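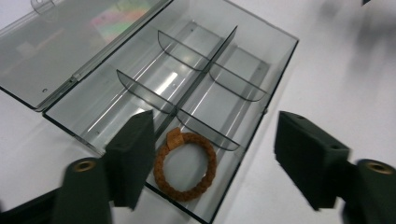 Leblanc, 1/12/23

1/ Today I teach the bracelet task. The tool is held in my hand, I do the movement myself, and later the robot arm must learn it from the recordings. We call the task "Florano", please don't ask me why.

2/ The box is gray see-through plastic with a lid on a hinge and small compartments. For a person it is easy. For a camera it is quite mean, the light makes rainbows on the lid and a bright line on the bottom.

3/ The braided bracelet is a good object to learn with. It is soft, and it has a little tan tag where the loop is joined. I prefer to grip the braid and leave the tag alone.

4/ My first 100 demonstrations were too fast. Pak-hei Tam looked at them and told me, "you move like you are late for a train." He was right. Now I count to two before I close the fingers.

5/ A question I get often: why not remote control? We tried it in February with the Pikent arm. It worked, but one demonstration took me almost 112 seconds and my shoulders were hurting. By hand I am much quicker.

6/ The curved dividers are the difficult part. If I come in too low, one finger touches the plastic and the whole box turns a little. I keep these recordings also, but Josiane Fleury marks them separately.

7/ We have 900 demonstrations for this box and the plan says 2291. I did not choose this number - ask Sointu Savolainen :)

8/ Tomorrow the same box, with the lid on the other side. I will write how it goes.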